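Muvari Hand-Guide Teaching Kit

Teach a pick, a fold or a transfer by moving the arm yourself, or drive it from a bench controller.

In stock. Ships from the Dotden warehouse.
Item no. 673

Overview

The Muvari Hand-Guide Teaching Kit adds two ways of showing a task to an arm you already own. In hand-guide mode the operator holds the grip collar behind the wrist and walks the arm through the job. In remote mode the operator stands at the bench and moves a small leader handle, and the arm follows. Both modes write the same recording format, so you can mix them in one task file.

Joint positions, finger opening, grip force and wrist camera video are stored together on one clock. Recordings can be trimmed, split and relabeled in the Irkano desktop software included with the kit.

Soft goods

Most of our customers use the kit for items that don't hold a shape: garments, pouches, cable bundles, bagged parts. These are hard to program by waypoint. An operator can slow down near the edge of a fabric, shift the approach and close the fingers at the right height, and the recording keeps all of it.

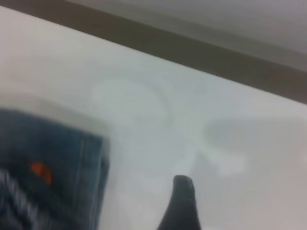
Wrist view with a gripper finger beside a denim item on a pale work surface.

The wrist camera sits close to the fingers and tilts with them. Fast moves will blur the video. For fabric work we suggest the Slow speed setting for the last part of the approach. Speed can be changed during a recording with the thumb wheel on the collar or the dial on the leader handle.

Hand-guide mode

Squeeze the collar to release the arm and let go to hold it in place. Two buttons open and close the fingers. A third drops a marker in the recording, which shows up later as a split point. Gravity compensation must be tuned to the weight of your gripper before first use. The setup routine in Irkano takes you through this.

Remote mode

The leader handle clamps to any bench edge up to 70 mm thick. Motion can be scaled down for close work. A foot pedal pauses following, so the operator can bring the handle back to a comfortable position and pick up again from there.

What's in the box

Grip collar with cable
Leader handle and bench clamp
Foot pedal
Wrist camera and bracket
Two black gripper fingers with rounded tips
Recording unit and power supply
Irkano license, one seat

Specifications

Recording rate: 100 Hz
Video rate: 30 frames per second
Finger mount: two-screw, Muvari pattern
Connection to arm controller: Ethernet
Operating system for Irkano: Windows or Linux

Before you order

Arm controllers need to accept streamed joint commands. Check the compatibility list or send us the model number of your controller. The kit does not replace the emergency stop supplied with your arm, and the stop must stay within reach of the operator in both modes.

Spare fingers, longer collar cables and extra Irkano seats are sold separately by Theodorakopoulos, our parts distributor.

Page updated December 7, 2023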